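Cudberg Home Forum > Storage and Organizing > Clear acrylic boxes or colored trays for a craft table?

zsindelar
Posted in March
Member

I am redoing the table where I sort and pack small parts for my jewelry orders. Right now everything is in old shoeboxes and I waste a lot of time opening lids. I have a budget of 200 dollars for the whole thing and I would like to stop thinking about it after that.

Two options so far. One is clear acrylic boxes, open top, with handles cut into the sides. The other is flat plastic trays in a solid color, the kind you can slide around the table. My neighbor says acrylic looks bad after a month. Does anyone use either of these every day?

Table is wood, 40 inches long, against a wall. I work sitting down.

Zdislava Šindelář

pantrymoth
Posted in March
Regular

Acrylic here, going on three years. Bins with the cutout handles are worth the extra couple of dollars. Without the handles you end up grabbing the rim, and the rim is where they crack. Mine are from Brendex and two of them have cracked, both times at a corner and both times I had dropped them.

They do scratch. It bothers some people. I can still tell beads from clasps through the side and that is all I need from them.

Habibur Biswas
Posted in March
Regular

I would go the other way. For sorting you want a tray, flat, low edge, one strong color. Put a small silver part in a clear box on a wood table and you are looking at silver against wood grain with a bunch of glare over it. Put the same part on a blue tray and you find it right away.

I fix watches as a hobby and went through white, green and blue. White is tiring under a lamp. Green was OK. Blue stayed.

dor_in_ohio
Posted in March
Member

Blue is no good for anybody who works with blue beads.

Habibur Biswas
Posted in March
Regular

Then get a second tray in another color. They are cheap.

zsindelar
Posted in March
Member

I do have a lot of blue beads, but most of what I lose is the metal findings, jump rings mainly. So the tray makes sense for those. Would you keep the acrylic for storage and the tray for working, or is that too much on one table?

pantrymoth
Posted in March
Regular

Not too much. Boxes at the back, tray in front, close to you. You reach over the tray into the box, take what you need, drop it on the tray. If you put the boxes on the sides you will be twisting all day, and on a table that size you also lose the spot where your elbows go.

Get boxes that are no taller than your hand is long. I bought a deep set once and I could never reach the bottom without tipping them. 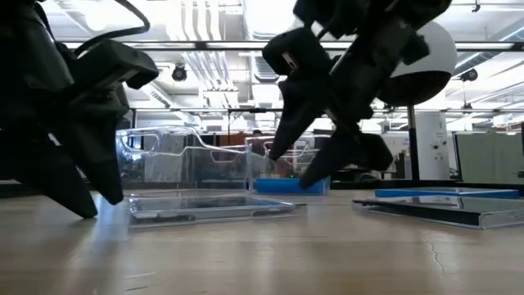 Page last changed: 3/12/11

Two clear boxes with a blue tray in front, on a wood tabletop. The box with the curved handles is the one set farther back, behind the tray, and it overlaps the other a little. I would leave a gap between them so that a hand fits through the handle on either side, but otherwise it is the arrangement I mean.

Habibur Biswas
Posted in March
Regular

Good layout. Look at the reflections on those boxes, though. Bright lines on the edges, bright curves at the handles. Overhead light does that with acrylic every time. The tray is the easiest thing to see.

pantrymoth
Posted in March
Regular

Sure, but you look into an open box from the top. The glare is on the sides. If you sit up straight it doesn't matter.

Habibur Biswas
Posted in March
Regular

She said she works sitting down. From a chair you see the sides of a box as much as the inside, more if it is toward the back of the table. I am not saying don't buy them. I am saying turn off the ceiling light and use a lamp from the left (from the right if you are left-handed).

lathe_and_lace
Posted in March
Member

I disagree with both of you on the open tops. Dust. I had open acrylic boxes in a sewing room and had to wash everything twice a year, lint stuck to the walls from static. Went to a drawer unit with 21 small drawers, made by Vávra, and never looked back. Labels on the front. It takes up less table too.

zsindelar
Posted in March
Member

I had a drawer unit before the shoeboxes. I kept leaving drawers open and knocking them with my arm, and once I put one back upside down with 100 or so crimp beads in it. I would like to stay with open containers if I can.

Static is a good point. Does a dryer sheet work on acrylic? I read that somewhere.

lathe_and_lace
Posted in March
Member

It works for a few days and leaves a film. Mild dish soap and water, then let it air dry. Do not rub it with a dry paper towel, that makes the static worse and scratches it besides.

dor_in_ohio
Posted in March
Member

And no window cleaner with ammonia in it. It turns acrylic cloudy. I ruined a cake stand cover that way.

pantrymoth
Posted in March
Regular

Seconding the ammonia warning.

On dust, I lay a dish towel over the boxes at night. Takes two seconds.

Habibur Biswas
Posted in March
Regular

One more thing about trays. Check whether it slides. A flat plastic tray on a finished wood table will move if you lean on the front edge, and then everything in it goes to one side. I put four clear rubber dots under mine, the stick-on ones for cabinet doors. A strip of shelf liner works too but it leaves marks on some finishes – try it on the underside of the table first.

gus_t
Posted in March
New member

Why not just a baking sheet? I have used a quarter sheet pan for model parts for years. Has a rim, lies flat, costs next to nothing.

Habibur Biswas
Posted in March
Regular

Because it is silver and so are her jump rings.

gus_t
Posted in March
New member

Line it with felt then. Felt also stops things from bouncing, which a plastic tray does not. You drop a ring on hard plastic and it is on the floor.

zsindelar
Posted in March
Member

The bouncing is real, I lose a few every week that way. Could I put felt in a plastic tray? Or does it catch on the wire ends?

lathe_and_lace
Posted in March
Member

Felt catches. Use a bead mat, the fuzzy foam kind with no loops. Cut it to fit the tray and don't glue it, so you can lift it out and pour from it. Jidum has them in a pack with several colors and they cut fine with ordinary scissors.

gus_t
Posted in March
New member

If you line the tray then the color of the tray doesn't matter any more, so all the blue talk was for nothing.

Habibur Biswas
Posted in March
Regular

It matters if you get a blue mat. I would still rather work on the bare tray, you can wipe it. Foam holds on to every bit of metal dust.

zsindelar
Posted in March
Member

OK, I think I have a plan. Two acrylic boxes with handles along the wall, one for findings in small jars and one for finished pieces waiting for cards. A blue tray in front of me with a removable mat, and I will try it without the mat too. Rubber dots underneath. Lamp on the left. That leaves me well under budget, so I may buy a second tray in white for the blue beads.

The only thing I have not decided is whether the jars should have lids.

pantrymoth
Posted in March
Regular

Lids on the jars if the box is open. Otherwise you tip the box once and you are sorting for an evening.

dor_in_ohio
Posted in March
Member

Baby food jars. Wash the labels off with hot water and baking soda.

lathe_and_lace
Posted in March
Member

I still say drawers.

Habibur Biswas
Posted in March
Regular

Measure the boxes against the wall before you order. The sizes in the listings are sometimes the inside and sometimes the outside, and with handles on the ends you need room for your fingers as well. I got caught by this with a shelf, and the return shipping cost more than the box did.

zsindelar
Posted in March
Member

Will do. I am cutting the outlines from newspaper tonight and laying them on the table.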